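Stock fingers or soft fingers for small toy food?

Asked by Tayla Gilchrist

Hi all! I've got a small arm with a wrist camera and I'm stuck choosing between the hard black fingers it came with and the Stendora soft set. I'm mostly grabbing plastic play food, nothing heavy. Anybody run both?

3 answers

Costel Bogdan
soft ones. next

Si-woo Ki
I've only used the Prokbridge pair so I can't help much, but check the screw spacing before you order. Mine didn't line up and I had to drill.

Kiri Rakena (accepted)
I ran both in October, 49 grabs each, same toys, same arm! The soft set dropped 2 and the stock fingers dropped 9, so Costel's kind of right. But almost all of my stock drops were shiny curved stuff like the pea pod, and I was coming in way too fast (my bad).
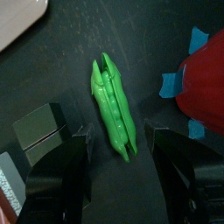
I'd slow the last bit of the approach and close across the narrow side before you spend any money. The soft ones also bulge into the camera view when they squeeze, which drove me nuts. If you still get slips after that, sure, go for the Stendoras.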